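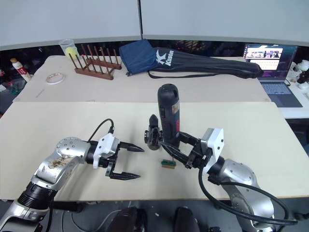

4.2 Padrões de empréstimo e devolução

A base analisada reúne 3.873 empréstimos feitos pelas bibliotecas de ferramentas de Fakside e Skukau, as duas exportadas do sistema Clerkus em 23 de novembro de 2023. Cada registro contém o código do item, a data de saída, a data de devolução e um campo de observações, preenchido de forma irregular. Foram excluídos os empréstimos internos e as renovações automáticas, que o sistema grava como novas saídas.

As furadeiras e parafusadeiras formam a categoria mais procurada nas duas unidades. Em Skukau, quase 60% das retiradas dessa categoria ocorreram na véspera de feriado ou de fim de semana. Em Fakside a distribuição é mais uniforme, o que atribuímos ao horário noturno de atendimento. Os itens de eletrônica, como pequenas placas de circuito com conectores (Figura 2), circulam menos e ficam mais tempo com o usuário.

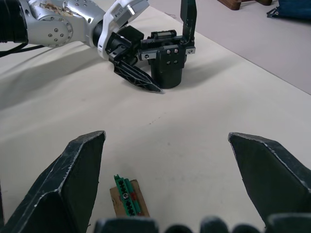
Por que os itens de eletrônica demoram mais a voltar? Os usuários costumam retirá-los para projetos longos, sem data de término definida, e o regulamento permite até oito renovações seguidas. Nas ferramentas elétricas o limite é de duas.

O atraso foi medido em dias corridos após a data prevista. Usamos a mediana, dado que alguns itens permaneceram meses fora e só foram baixados no inventário de outubro. Nas duas unidades a mediana é baixa para ferramentas manuais e sobe nas categorias com acessórios. Um conjunto devolvido sem uma das peças continua aberto no Clerkus até a reposição,

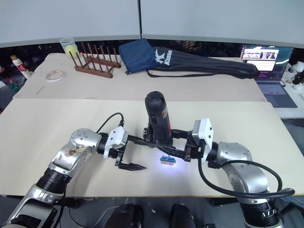

e por isso parte do atraso registrado corresponde a devoluções incompletas. Separamos esses casos pelo campo de observações quando havia texto suficiente. Nos demais, o registro foi mantido como atraso comum, opção que tende a superestimar o problema em Fakside, onde as observações são mais curtas.

O valor da caução não apresentou relação clara com o prazo de devolução. A unidade de Skukau abandonou a cobrança durante o período estudado e os atrasos seguiram no mesmo patamar. Já o aviso por mensagem, enviado na véspera do vencimento, coincidiu com uma queda nas duas unidades.

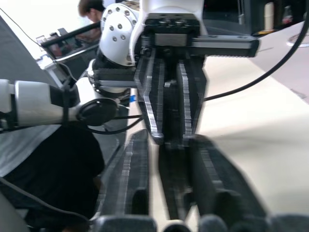

O que distingue os usuários que atrasam com frequência? O tempo de cadastro é a única variável com efeito estável: os inscritos há menos tempo atrasam mais, em todas as categorias. Bairro de residência e número de itens retirados perdem significância quando o tempo de cadastro entra no modelo. Os coeficientes completos estão no Apêndice B, com a codificação adotada para as devoluções incompletas.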